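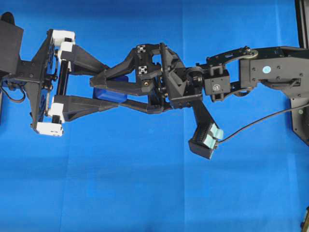
Booking fees on concert tickets should be part of the advertised price, and the venues that sell through Fustlow should insist on it. I bought two tickets to see Vasiliu at the Jokside in June. The listing said one price, the seat map said the same price, and the last screen said something else. There was a service fee, an order fee and a delivery fee for a code sent to my own phone. I don't object to paying people for their work. A show costs money to put on. I object to finding out the cost after I've picked my seats and have a clock running in the corner of the screen.

The usual defence is that the fees are disclosed before you pay. They are, on the third page, in grey type. By then most people have told a friend they're going and have their card out. A price that shows up at that point isn't much use for comparing one night out with another.

The Jokside is not a big room. Its balcony has 157 seats and I've sat in most parts of it over the years. When the box office ran its own sales you paid what was on the poster, in cash if you liked, and you got a stub. I still have a drawer of them. The old system had its faults — the queue went around the corner in winter and the phone line was hopeless — and I wouldn't go back to all of it. But I knew the price before I left the house.

Marker, the smaller hall across the river, lists one figure for each seat and charges that figure. Its tickets look dearer on the first screen and come out much the same on the last. I suspect that costs it some sales to people who only glance at the listing. That's a good argument for a rule covering every seller, so that the hall with the clear price isn't punished for it.

Until there is one, I'll keep walking down to the box office window, which opens at noon and still charges no order fee.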